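회사 소개 | Talisstead

안녕하세요, 그릇 빌려드리는 집 Talisstead입니다
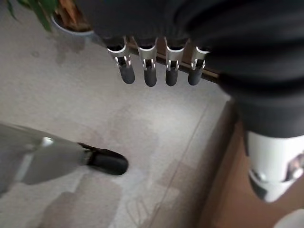 네 손가락을 아래로 내린 Wu의 손. 왼쪽 위로 화분이 조금 보입니다.

반갑습니다! 저는 Talisstead 대표 Li-hua Yang이에요. 회사 소개 페이지를 새로 쓰자는 말이 나왔을 때 다들 저를 쳐다보길래, 그럼 제가 쓰는 대신 제 말투로 쓰겠다고 했습니다. 그래서 좀 수다스러워요. 급하신 분은 맨 아래 '문의하실 때'로 바로 내려가셔도 괜찮습니다.

저희가 하는 일

결혼식, 돌잔치, 학교 행사, 회사 창립기념일 같은 자리에 쓰는 그릇과 잔, 수저, 식탁보, 접이식 의자를 빌려드려요. 보내고, 돌려받고, 씻고, 검사하고, 다시 포장해서 선반에 올려놓는 일이 하루 종일 이어집니다. 지금 대여 목록에 올라 있는 품목이 437가지예요. 숫자만 들으면 대단해 보이지만 그중에 상당수는 찻숟가락과 그보다 아주 조금 큰 찻숟가락, 이런 식입니다. (둘을 섞어 보내면 전화가 옵니다. 꼭 와요.)

손님들은 보통 행사 당일의 반짝이는 접시만 보시지요. 저희한테는 행사가 끝난 다음 날이 진짜 바쁜 날이에요. 케이크 크림이 말라붙은 포크가 상자째 들어오고, 와인잔 사이에 누군가의 귀걸이가 끼어 있고, 냅킨 뭉치 밑에서 소금통이 나오고요. 그걸 하나하나 꺼내서 종류별로 나누는 일을 저희는 '풀기'라고 부릅니다. 풀기가 밀리면 세척이 밀리고, 세척이 밀리면 다음 손님 포장이 밀려요. 회사 분위기도 딱 거기에 맞춰 출렁였습니다.

저도 처음엔 풀기부터 했어요. 대표가 되기 전에, 그러니까 이 회사가 아직 이모네 창고 한쪽을 빌려 쓰던 시절에요. 그때 손목이 안 좋아져서 지금도 무거운 솥은 왼손으로만 듭니다. 그래서 자동화 이야기가 나올 때마다 저는 제일 먼저 손목 생각을 했어요. 다른 회사 대표님들은 인건비 얘기를 먼저 하시던데, 저희는 출발점이 조금 달랐던 것 같아요.

Wu가 오기까지

Wu는 저희 작업장에서 같이 일하는 로봇 이름이에요. 사람처럼 손이 두 개 있고 손가락도 있습니다. 설치와 정비는 Flemus라는 회사가 맡아주시고, 재고와 주문을 관리하는 프로그램은 Grokgate를 씁니다. 이 둘을 붙이는 데 생각보다 오래 걸렸어요. 로봇은 접시를 접시라고 부르는데 Grokgate에는 그 접시가 'P-둥근-얕은-구형'이라고 적혀 있었거든요. 구형이 옛날 모델이라는 뜻인지 공처럼 둥글다는 뜻인지를 두고 회의를 한 적도 있습니다. 옛날 모델이라는 뜻이었어요. 제가 적어놓고 제가 잊어버린 거라 그날은 조용히 커피를 샀습니다.

처음 로봇을 들여오자는 말을 꺼낸 건 3년 전이에요. 반응은, 음, 따뜻하지 않았습니다. 점심시간에 말을 꺼냈다가 숟가락 소리만 들리는 식사를 했어요. 한 분은 "그럼 우리는요?" 하고 물으셨고, 저는 그 자리에서 제대로 대답을 못 했어요. 괜찮을 거라고만 했는데 그게 제일 안 좋은 대답이었다고 나중에 들었습니다. 괜찮다는 말만으로는 뭐가 어떻게 괜찮은지 알 수가 없잖아요.

그래서 집에 가서 종이에 적었습니다. 누구 자리가 어떻게 바뀌는지, 근무시간은 어떻게 되는지, 월급은 그대로인지, 싫으면 싫다고 해도 되는지. 모르는 칸에는 모른다고 적고요. 그 종이를 복사해서 나눠드리고 일주일 동안 질문을 받았어요. 질문이 거의 100개 나왔습니다! 저는 많아야 열몇 개일 줄 알았거든요. "로봇이 고장 나면 그날 물량은 누가 하나요", "로봇 옆에서 라디오 틀어도 되나요", "로봇이 깬 접시도 파손 보고서를 쓰나요" 같은 것들이었어요. 전부 답을 달아서 휴게실 벽에 붙여놨고, 지금도 붙어 있습니다. 종이가 좀 누래졌어요.

답을 몇 개만 옮겨볼게요. 고장 나면 그날 물량은 일정을 미루거나 외부 세척을 부릅니다. 사람이 야근으로 메우지 않아요. 라디오는 틀어도 됩니다. 파손 보고서는 씁니다. Wu 이름으로 올라가고, 서명은 그날 담당자가 하는데 담당자 평가에는 들어가지 않습니다. 이 마지막 줄을 넣느라 제가 꽤 오래 고민했는데, 넣길 정말 잘했다고 생각해요. 내가 안 깬 접시 때문에 눈치를 보게 되면 누가 그 자리에 서고 싶겠어요.

지금 작업장에서는 이렇게 합니다

아침에 상자가 들어오면 먼저 사람이 뚜껑을 열어봅니다. 이건 바꾸지 않았어요. 깨진 유리가 있는지, 손님 물건이 섞여 들어왔는지, 음식물이 얼마나 남았는지를 눈과 코로 확인하는 단계인데, 오래 하신 분들은 상자를 드는 순간 벌써 아세요. 무게중심이 이상하다고 하시면 열어보나 마나 뭔가 쏟아져 있습니다.

확인이 끝난 상자 중에서 종류가 고른 것들이 Wu한테 갑니다. 같은 접시가 쭉 쌓여 있거나 같은 컵이 칸칸이 들어 있는 상자들이요. Wu가 하나씩 집어서 세척 랙에 꽂고, 랙이 차면 담당자가 밀어 넣습니다. 얇은 와인잔과 손잡이가 가는 찻잔은 아직 사람이 해요. 시험은 계속하는데 제 기준으로는 아직이에요. (Flemus 기사님은 이제 맡겨도 된다고 하시고, 저는 한 철만 더 보자고 하고, 이 대화를 만날 때마다 합니다.)

포크랑 나이프도 한참 애를 먹었어요. 납작하게 겹쳐 있는 걸 하나씩 떼어내는 게 사람 손에는 별일 아닌데 로봇 손에는 꽤 별일이더라고요. 지금은 수저류를 물받이에 한 번 쏟아서 흩어놓은 다음에 맡기고 있습니다. 이 방법은 세척조에서 나왔어요. 기술 회의에서 몇 주를 끙끙댔는데, 옆에서 듣던 분이 "그냥 쏟으면 안 돼요?" 하셨거든요. 네, 쏟으면 됐습니다. 소리는 무지하게 커요. 그래서 그 시간에는 귀마개를 나눠드려요.

Wu를 돌보는 팀은 3명이에요. 전부 원래 풀기와 포장을 하던 분들이고, 밖에서 뽑아 오지 않았습니다. 교육은 Flemus에서 받았고 교육받는 동안도 근무시간으로 쳤어요. 아침에 켜고, 손가락 끝을 닦고, 랙 위치를 맞추고, 뭔가 이상하면 세우는 일을 합니다. 세우는 권한은 이 팀만의 것이 아니에요. 작업장에 있는 사람이면 누구나, 그날 처음 온 아르바이트생도 정지 버튼을 누를 수 있고 왜 눌렀는지 따지지 않아요. 놀라서 눌렀다고 해도 괜찮습니다. 저도 눌러봤어요. 기침이 나와서 팔을 휘둘렀다가 팔꿈치로요.

손가락 끝 닦는 얘기가 나온 김에 하나 더요. 고무 느낌이 나는 끝부분에 기름기가 남으면 접시가 미끄러져요. 크림 많은 행사 다음 날은 닦는 횟수를 늘립니다. 이런 건 설명서에 없어서 저희끼리 공책을 만들어 쓰고 있어요. 뷔페 다음 날, 한식 다음 날, 야외 바비큐 다음 날이 전부 다릅니다. 바비큐 다음 날 쪽이 제일 두꺼워요.

달라진 것들

제일 크게 달라진 건 월요일이에요. 주말 행사 물량이 한꺼번에 돌아오는 날이라 예전에는 다들 월요일 저녁 약속을 아예 안 잡았습니다. 지금은 잡아요. 지난 7월 성수기에도 월요일에 제시간에 불을 껐습니다. 저는 그날 괜히 작업장을 한 바퀴 더 돌았어요. 불 꺼진 작업장이 그 시간에 어떻게 생겼는지 오랜만에 봤거든요.

손목 보호대 쓰는 분도 줄었습니다. 허리는 글쎄요, 아직 모르겠어요. 상자를 옮기는 일은 여전히 사람이 수레로 하고 있어서 허리 쪽은 크게 나아지지 않았습니다. 다음 순서는 높이 조절되는 작업대예요. 화려한 물건은 아니지만 직원 설문에서 압도적으로 표를 받았어요. 로봇을 한 대 더 들이자는 의견은 그보다 한참 아래였고요.

좋은 얘기만 적으면 제가 찜찜하니까 불편해진 것도 적을게요. 우선 작업장 수다가 줄었습니다. 예전에는 풀기 탁자에 둘러서서 손은 움직이고 입은 입대로 움직였는데, 이제 자리가 흩어지다 보니 옆 사람 얼굴을 덜 봐요. 어떤 분은 이게 제일 아쉽다고 하셨고 저도 그래요. 그래서 오후 쉬는 시간을 늘리고 다 같이 쉬게 바꿨는데, 탁자에 둘러서 있던 때만은 못합니다. 무슨 좋은 방법이 있을지 계속 물어보고 있어요.

또 하나는 책임이 애매한 순간이 생겼다는 거예요. 랙에 접시가 비뚤게 꽂혀 있으면 예전에는 "이거 누가 꽂았어!" 하고 웃고 넘어갔는데, 이제는 위치 설정 문제인지 랙이 휜 건지 누가 지나가다 건드린 건지 따져봐야 합니다. 기록을 뒤지는 시간도 들고요. 처음 몇 달은 이 일로 서로 예민했어요. 지금은 비뚤어진 건 일단 고쳐 꽂고, 같은 일이 되풀이될 때만 기록을 보기로 했습니다.

그리고 그만두신 분이 계세요. 한 분이요. 로봇 옆에서 일하는 게 영 편하지 않다고 하셨고, 배송 쪽으로 옮기는 것도 같이 알아봤지만 마음을 정하셨어요. 저희가 그 이유로 먼저 내보낸 분은 없지만, 떠난 분이 있다는 것도 저희 회사 이야기라고 생각해서 적습니다. 작년 송년회에는 오셨어요. 만두를 직접 빚어 오셔서 다들 그것만 먹었습니다.

사람이 하는 일, 앞으로도

포장 검수는 계속 사람이 합니다. 손님한테 나가기 전에 마지막으로 상자를 들여다보는 일인데요, 개수만 보는 게 아니에요. "이 집은 어르신이 많다고 했는데 잔이 너무 무겁지 않나?" 이런 생각을 하면서 봅니다. 그러다가 전화를 드려서 잔을 바꾼 적이 꽤 많아요. 추가 요금 없이요.

상담도 사람이 해요. 자동응답은 두지 않았습니다. 전화를 받으면 진짜 저희 직원이고, 바쁠 때는 제가 받기도 해요. 제가 받으면 통화가 좀 길어집니다. 미리 양해 부탁드려요.

식탁보 다림질과 얼룩 확인도 사람 몫이에요. 흰 천 위의 흰 크림 자국을 찾아내는 분이 계신데, 저는 가리켜줘도 안 보입니다. 빛에 비스듬히 대보라고 하셔서 대봤는데도 안 보여요.

저희 약속

대단한 사훈 같은 건 없고, 직원들하고 적어놓은 게 몇 줄 있어요. 새 기계를 들일 때는 그 자리에서 일하는 사람이 먼저 보고 먼저 만져본다. 맞지 않으면 돌려보낸다. 기계가 들어온다고 근무시간을 깎지 않는다. 속도 목표는 담당자와 같이 정한다.

돌려보낸 적도 있습니다. 컵을 자동으로 포개주는 장비였는데, 시험 기간 동안 다들 그 앞에서 컵을 다시 포개고 있었어요. 파는 분께는 죄송했지만 약속은 약속이니까요. 빈자리에는 지금 긴 의자를 놓았고, 신발 갈아 신을 때 아주 편합니다.

작업장이 궁금하시면

구경 오셔도 됩니다! 대여 손님이 아니어도 괜찮아요. 요즘은 비슷한 규모의 세탁소나 급식업체에서도 많이들 오세요. 로봇을 보러 오셨다가 휴게실 벽의 질문지를 더 오래 읽고 가시는 분들이 많습니다. 복사본이 필요하시면 드릴게요. 본인 회사에 맞게 고쳐 쓰셔도 되고요.

오실 때는 앞이 막힌 신발을 신어주세요. 물 쓰는 구역은 바닥이 미끄럽습니다. 수저 쏟는 시간에 걸리면 귀마개를 드릴 텐데, 그냥 받으세요. 괜찮다고 하신 분들이 전부 바로 다시 달라고 하셨어요. 학생 단체는 인솔하시는 분이 미리 전화를 주시면 비교적 한가한 시간으로 잡아드립니다. 작업 중인 직원을 촬영하고 싶으시면 그분께 먼저 물어봐 주시고요.

같이 일하실 분

채용은 자리가 생길 때마다 이 홈페이지 공지에 올려요. 로봇 경험은 보지 않습니다. 지금 Wu를 맡고 있는 분들도 처음엔 전원 버튼 위치부터 배웠어요. 그릇을 조심히 다루시는 분, 모르는 걸 물어보시는 분이면 좋겠습니다. 첫 주에는 누구나 풀기부터 해요. 사무직도, 배송도요. 뭘 빌려드리는 회사인지 손으로 알고 시작하는 게 좋더라고요. 점심은 회사에서 드리고, 그릇은, 네, 그릇은 많습니다.

문의하실 때

행사 날짜, 인원, 실내인지 야외인지만 먼저 알려주시면 상담이 빨라져요. 메뉴가 아직 안 정해졌어도 괜찮습니다. 국물이 있는지 없는지 정도만 알려주세요. 돌려주실 때는 씻지 말고 음식물만 털어서 상자에 넣어주시면 됩니다. 정성껏 설거지해서 보내주시는 분들이 계신데 마음은 정말 감사하지만 저희가 어차피 다시 씻어요. 그 시간에 쉬세요!

혹시 저희 상자 안에 두고 가신 물건이 있으면 연락 주세요. 귀걸이, 안경닦이, 축사 원고, 아기 양말까지 날짜를 적은 봉투에 넣어 보관하고 있습니다. 특히 파란 구슬 달린 머리핀 주인분, 아직 저희가 가지고 있어요.

Talisstead 대표 Li-hua Yang 드림
2024년 9월 1일에 고쳐 썼습니다

회사 소개 | 대여 품목 | 작업장 견학 | 채용 공지 | 문의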